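Bemivach 扇面小楷笔

狼毫披羊毫,短锋,竹杆
适用:折扇扇面、册页、手札、熟宣小字
出品:Iltuteo 笔墨工作室

在扇子上写小字是件让人上瘾的事!纸是弯的,行是斜的,底下还有一道一道的折痕,写顺了以后再回头写平整的格子纸,反倒觉得少了点什么。这支笔就是为扇面做的。我们自己先写坏了不少扇面,才把笔锋的长短定下来。
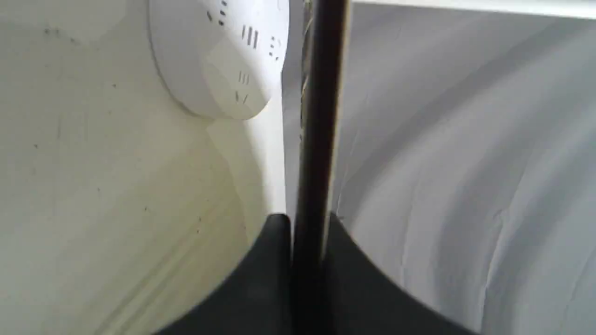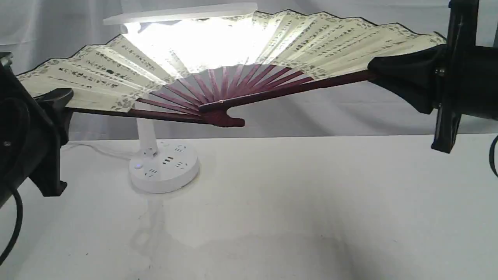
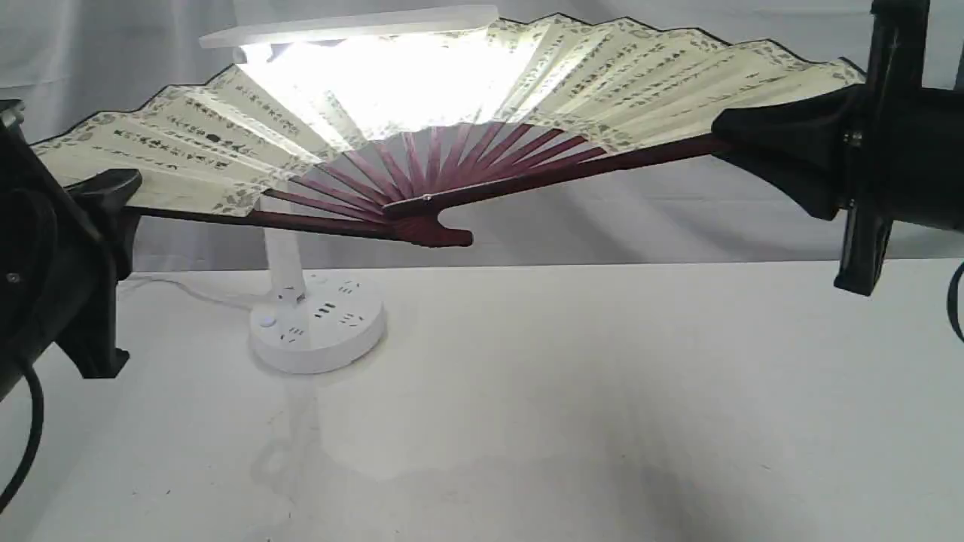

为什么扇面要专门的笔

用惯了普通小楷笔的人,第一次写折扇大多会碰到同一个麻烦:笔尖走到折棱上会弹一下,横画中间多出一个疙瘩,或者干脆断开。扇面纸一般是几层裱在一起的熟纸,矾水重,吃墨慢,笔上墨稍多就浮在表面,顺着折沟往下淌。锋太长的笔在这种纸上很难收住,锋太硬的笔遇到折棱又容易跳。

Bemivach 的出锋是11毫米,比常见的小楷笔略短。笔心用狼毫,外面薄薄披一层羊毫。狼毫管弹性和尖,羊毫管含墨,让墨下得慢一点、匀一点。过折棱的时候,羊毫那一层会先贴上去,笔尖随后才到,手上能感觉到一个很小的缓冲。这个手感我特别喜欢,写多了会故意挑有棱的地方下笔。

笔杆是细竹,没有上漆,只打了一层薄蜡。杆子偏轻,重心靠近笔头,悬腕写的时候不会往后坠。尾端配丝绳挂圈,绳子颜色随批次走,有时候是藏青,有时候是赭石,不能指定。

规格

出锋:11毫米
笔心:狼毫
披毫:羊毫
笔杆:细竹,打蜡
尾饰:丝绳挂圈
适合字径:小指甲盖大小及以下
附件:竹笔帘一张,试笔熟纸一叠

耐用程度

做这支笔的时候,我们请 Tudur Hughes 帮忙试写。他写唐人小楷很多年了,下笔重,特别费笔,我们就是看中他这一点。他拿一支初样在熟纸扇面上写,每天收笔时记字数,写到2,661个字,笔尖开始有一点发秃,点画的起笔不如原来利落,不过写行书还很好用。换成手轻的人,应该能多写一阵。纸也有影响,洒金的扇面磨笔磨得快,金粉越粗越厉害,写洒金面可以另备一支旧笔。

他的试写记录里还有一条,我们照着改了:初样的笔根扎得太鼓,蘸饱了墨以后肚子会擦到旁边那一行字。现在的笔根收窄了一圈,从侧面看像一粒细长的瓜子。

开笔

新笔的笔头是上了胶的,摸起来硬。拿一杯温水,把笔头浸进去,只浸到毫毛的三分之二,等它自己软开,用手指从根往尖轻轻捋。不要用热水,胶化得太快,笔根也会跟着松。软开以后换一杯清水再涮几下,到水不起沫为止,吸干,理出尖来,就可以蘸墨了。

第一次蘸墨不要贪多。先在附带的熟纸上写几行,让墨走进笔心里去。头几行发涩很正常,笔心的狼毫刚脱胶,还不太肯吸墨。

蘸墨和落笔

扇面用墨要比平时浓一些。瓶装墨汁倒出来放一小会儿再用更好,太稀的墨在矾纸上会聚成小珠,干了以后中间淡、边上深,很难看。墨条磨的更理想,磨到墨面上能拉出细纹就差不多了。舔笔的时候在砚边转着舔,把笔肚里的余墨逼出去,留笔尖一点亮光。

落笔的位置有讲究。折扇写密行小字,可以一折一行,让字心落在折面的中间,避开棱线。折面上宽下窄,字写到下端要跟着缩一点,行气才不会散。也有人隔一折写一行,上端长行、下端短行交替着来,看着疏朗,也省得底下挤成一团。两种写法这支笔都应付得来。写大字少字数的扇面就不太合适了,那种请换中楷。

没有装骨的扇面最好写,平铺在毡子上,用镇纸压住两个角。已经装好骨的成扇要麻烦一点,得把扇子撑开,扇骨一侧垫上几层旧报纸,让纸面尽量平。写一行转一点角度,始终让正在写的那一行竖直朝着自己。脖子不要跟着歪过去!我有一个夏天就是这么把肩膀写僵的。

写之前用干净的软布在扇面上轻轻擦一遍。矾纸表面偶尔有一层看不见的油气,会让墨挂不住。老一辈的办法是用一点点滑石粉扑过再扫净,效果很好,扫不干净的话粉会堵笔尖,自己取舍。

搭配什么扇面

我们手边常备的是 Zultura 的素面熟宣扇面,米白色,折得浅,展平以后棱线不扎手,初学的人用它很舒服。喜欢硬一点、亮一点手感的,可以试 Beddoe 的重矾扇面,墨色浮在上面特别黑,写乌丝栏小楷很精神。Beddoe 那款干得慢,写完要平放一晚上再收拢,急不得,墨没干透就合扇,第二天打开对面会印出一排反字。

生宣做的扇面请不要用这支笔,倒不是怕坏,是墨会洇开,短锋的好处全没了。画写意花卉的朋友来问过几次,答案都一样,去找一支长锋羊毫吧。

洗笔和收纳

写完马上洗。清水里轻轻摆,别往杯底戳,也别用肥皂。狼毫最怕墨胶干在根部,干过几次以后,笔肚会像个小灯笼一样撑开,再也合不拢。洗到水基本清了,用纸吸干,理好尖,横着放在笔架上晾,等大半天再挂起来。刚洗完就笔尖朝下挂也可以,朝上插在笔筒里不行,水会往杆子里走,竹子容易裂。

原配的塑料笔套开笔以后就扔掉吧,套回去十有八九会折到几根外毫。出门写生或者上课,卷在竹笔帘里带走,笔帘透气。

长期不用的话,洗净晾透,和一小包樟木屑放在一起,能防虫。黄梅天隔一阵拿出来看看,有霉点就用干布擦掉,再放到通风的地方。

关于笔杆

竹杆是 Arwel Prosser 选料和调直的。竹子放足了14个月才开始做杆,太新的竹子到了北方暖气房里会收缩,笔头跟着松动。他每批都要挑掉不少,节距不匀的、杆身有暗伤的都不用。自然的斑点和深浅会保留,所以您收到的那支和别人的长得不会完全一样,有的带一小块褐斑,有的干干净净。

笔头是工作室自己扎的,水盆里一层一层梳齐,挑掉没有锋颖的毫。这道工序慢,一批做下来大约14天,天冷的时候再长一些。去年12月那批拖了很久,等笔的朋友们真是好脾气。

使用中常碰到的情况

笔尖分叉:多半是墨里的胶干在里面了,温水泡一会儿,捋顺,再蘸墨。泡过还分叉,看看是不是有一两根断毫岔在外面,用小剪刀贴着根剪掉,千万不要拔。

写着写着墨断了:重新蘸墨前先蘸一下清水,在砚边舔干,再去蘸浓墨。夏天开空调的屋子里尤其容易这样。

笔头松动:把笔头取下来,清掉杆口里的旧胶,补一点虫胶再装回去,阴干。不想自己动手可以寄回工作室,我们来装。

折棱上出现白点:笔上墨少了,或者走得太快。补笔要趁墨没干,用笔尖轻轻点上去,干了再补会看出两层颜色。

写秃以后

请留着它。秃了的 Bemivach 用来写落款旁边的小行书特别有味道,笔画圆圆的,很朴拙。点苔、画小石头也好用。工作室里有一只旧茶罐,装的全是写秃的笔,写信封的时候随手抓一支就是。

供应情况

按批制作,一批出完再做下一批。左手书写不需要另选款式,笔锋是圆的,没有左右之分。需要刻字的话,位置在笔杆上段,字数少一点比较好看,竹杆细,刻多了会伤到竹青。刻字用小篆或者楷书,订的时候写在备注里,繁体简体请写清楚。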